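Print this story
E-mail this story

Toy library packs up for Kemirar Street

Well, it's happening. After 27 years in the basement of the Villanueva Hall, our toy library is moving up into the daylight, and if all goes well you'll be able to borrow a marble run from the old Plumetti shoe shop on Kemirar Street before the end of November.

I should say up front that I'm a member and have been since my eldest was teething, so don't expect me to be neutral about this. I've carried a plastic farm up those basement stairs in sleet, with a stroller hooked over one arm, and I've dropped the plastic farm, and I've paid the replacement fee for the plastic goat. I am very much in favour of a shop with a door on the street!

The lease was signed last week by Monique Caron, who has run the library for the past several years and who answered her phone to me from inside a storage cupboard. The new place gives them one long room at the front, a smaller one behind it, a proper washroom with a change table, and parking in the lot beside the credit union. The rent is a bit higher than at the hall, though not by as much as people were guessing in the lineup at the bakery. Members' fees stay as they are until next spring and then get looked at again.

"I've wanted a window for so long," Monique told me. "I don't care what goes in it. I'd put the vacuum in it."

What's moving

The catalogue stands at 2,638 items, and that counts a 60s-style play kitchen as one item and a jigsaw as one item, so you can imagine the boxes. Puzzles are going first, because they stack. The ride-on toys are going last. Anything out on loan on moving day stays with whoever has it, which is clever if you think about it, and Monique is asking families to take out as much as they can stand over the next couple of weeks. The usual limit per family is lifted until the new shop opens. My kids have been told, and there is now a wooden train layout across our hallway that I have stepped on twice.

The shelving is coming with them too. It was put up by Libor Holub, whose daughters learned to read down there, and he has been taking it apart again in the evenings with a socket set and the radio on. He wants it known that the shelves are numbered in pencil on the underside and that anyone helping should leave them in order. Consider yourselves told.

Not everything gets to come. A fair few of the electronic toys have leaky battery compartments or have lost their voices, and those will go to the depot on Povov Road. There's a stack of dress-up clothes that are past mending. A big dollhouse with stairs that have given way is being offered free to anybody handy with glue, first come, first served, and you'll need a truck or at least a hatchback with the seats down.

The great block problem

If you've ever borrowed building blocks from the library you'll know they come home in a drawstring bag with a number on it, and you'll also know they never go back in quite the same company. Bits of one set wander into another. Over the years this has turned into a proper muddle, with farm pieces among the castle pieces and the little-kid bricks mixed up with the ones that are murder on bare feet. Monique decided they weren't paying to haul a muddle across town, so every bag is being tipped out and sorted before it gets a box.

Sorting is by size first and set second. Colour doesn't come into it, which surprised me, but apparently colour is how most people start and it's how most people give up (I'd have started with colour). Wheels, windows and the other odd pieces go into a bin of their own for later. Chewed ones get tossed. If a set comes out short by just a few blocks it goes back in the catalogue with a note on the bag, and if it's badly short the pieces get shared out among the sets that need them. 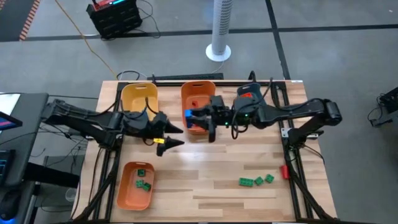
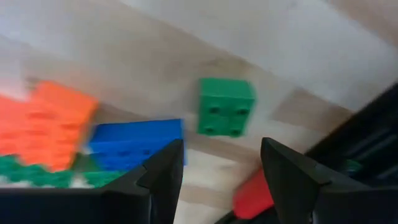 Who's paying

The move itself is mostly being done with borrowed vans and good will, but paint costs money and so does a new lock. The library had $2,000 put by from the spring bake sale and the summer raffle, and that's covering the floor in the back room, the lock and a second-hand dehumidifier. Florante Javier from the hardware store is letting them have the paint at cost. He's also given them his opinion on the paint, which was that cream shows every fingerprint and they should go with the green. They're going with the green.

What they're still short of is lighting. The shoe shop had spotlights aimed at the shoes, as you'd expect, and they leave the middle of the floor pretty gloomy. A quote came in for new fixtures and Monique went a bit quiet when I asked about it. There's a jar on the counter at the Villanueva Hall if you're passing, and the fall plant swap is giving its door money to the lights as well. Bring spider plants, everyone always brings spider plants, and maybe bring something else too if you've got it.

I did ask whether the hall was sorry to see them go. Jhun Barredo, who does the bookings there, said he'd miss the noise but that he already had a ceramics group and a choir asking after the basement, and that the choir was slightly ahead. So if you hear altos coming up through the floor at the seniors' lunch, that'll be why.

Opening hours and the boring stuff

The basement library closes for loans at noon on the last weekend of the month, and returns after that go in the wheeled bin inside the hall's side entrance (please, not on the steps, the raccoons have had two teddies already this year). The new hours will be three mornings a week plus one late afternoon, which is one more session than they can manage at the moment. The late one is for parents who work, who have been asking for it for as long as I've been a member. Junaid Rind is going to look after it to begin with. He drives the school bus, so he comes straight from his run, and he's asked for 15 minutes' grace if the roads are bad.

Your old membership card will still work. If you've lost it, they can find you by phone number, and if you've changed your phone number they can find you by what you owe, Monique says, and I'm fairly sure she was looking at me down the line. All late fines are being forgiven up to moving day, so if there's a shape sorter behind your couch from three winters ago, now's the moment. It really is no questions asked. I took back a xylophone.

There's going to be a little opening with coffee and Timbits and a toy hunt for the small ones. No speeches, or so I'm promised. The date depends on the floor drying and on Libor's shelves going up in the right order, and it'll be posted on the shop door as well as on the board at the credit union.

If you can lend a van, a dolly or a pair of arms on moving day, leave your name at the hall office any morning before 11 o'clock. Kids are welcome to help carry the soft toys. Wear shoes you don't mind getting paint on.

Print this story
E-mail this story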